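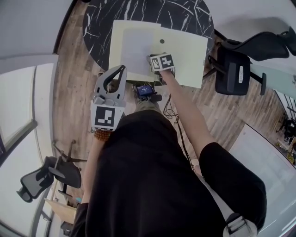

Yellow paper sheets on the marble-topped table.

Irnitora Sky Education Program
Interim progress report to the Aguirre Fund
Prepared by Dulce Zepeda, Program Manager

1. Period covered

The report covers the second stage of the grant, from the end of the pilot through March. Spending is within the approved budget, and no change to the end date is requested. One deliverable, the southern star chart, is behind schedule and is discussed in section 4.

2. Work completed

The main task in this period was the text and drawings for the four units on positional astronomy. Units 1 and 2 (the horizon system; the daily motion of the stars) are final. Unit 3, on the Moon's path and the cycle of its nodes, has been through both rounds of review and is with Mỹ Bùi for layout. Unit 4, on precession and the slow change of the pole star, exists as a full draft.

Reviewers of Unit 3 asked for a clearer account of why eclipses do not happen every month. The earlier draft gave the tilt of the Moon's orbit, a little over five degrees, in a footnote. It now appears in the main text, together with a side view of the two orbital planes and a short exercise in which students mark the nodes on a paper strip and move the strip through a year. Nghĩa Thái tested the exercise with evening students at the Zudow site. Most finished it in one sitting, although the step from the ordinary month to the draconic month still needs a worked answer in the teacher's notes.

The observing log has also been revised. Students now record the Moon's altitude with a simple quadrant and its position against two named bright stars. Direction by compass has been made optional, as readings taken near the metal railings at Zudow were not reliable.

3. Distribution and use

A total of 400 printed copies of Units 1 and 2 were delivered to participating schools, and a further 100 were held back for the summer teacher course. Brisa Rosales continues to manage orders and returns. Teachers have asked for loose pages they can copy, and the next printing will be hole-punched and unbound.

The online version is hosted on Prokum, which the schools already use for other subjects. The star-rise calculator in Unit 2 had an error for places west of the central meridian of their time zone - it added the longitude correction twice. The fault was reported by a teacher and has been fixed, and the answer key was reissued.

4. Matters for the Fund's attention

The southern chart was to be delivered with Unit 3. The first proof used star positions for epoch 1950 in one part of the chart and epoch 2000 in the rest. The difference is small at the printed scale, but it would be visible to a careful student in Unit 4, where precession is the subject. Jovita Rosales is replotting the whole chart for epoch 2000. We propose to deliver it with Unit 4 and ask the Fund to confirm that this is acceptable.

The second planned classroom visit was postponed at the request of the host school. The travel money remains unspent and is carried forward on the same line.

5. Next period

Unit 3 will go to print once the worked answer has been added. Unit 4 will be sent to reviewers with the corrected chart. The teacher course will use all four units in order, with two evenings set aside for observing and an indoor session with the planisphere if the sky is cloudy.

A statement of expenses is attached under separate cover. Questions on the financial section should be sent to Brisa Rosales, and questions on content to Dulce Zepeda.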